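Mafalda Sequeira has been making shape sorters under the name Bonlow for two years, and the star is still the piece she gets asked about most.

"People think the cube is the plain one and the star is the clever one," she says. "For a small child it's the other way round. A star has ridges to get hold of. A cube is just big."

Her stars are long prisms in one solid colour, with the ridges running the whole length. She tried shorter ones last November and went back. "They rolled under things. And they looked like biscuits." 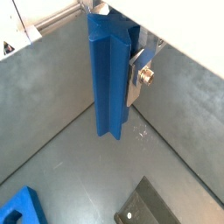

Haruna Maruyama, asked for a second view, said she would sooner give a child the star last, after the round pieces, as the turning has to be so exact. Sequeira doesn't agree, but she has heard it before.

"Fine, give it last. Just don't leave it in the box."

The finish is matt on every shape - gloss showed each fingerprint - and the blue hasn't changed from the first batch. A full set costs 42 pounds. Single stars can be bought as spares, and she sent out 59 of them last year. "Mostly to grandparents," she says. "I don't ask where the first one went."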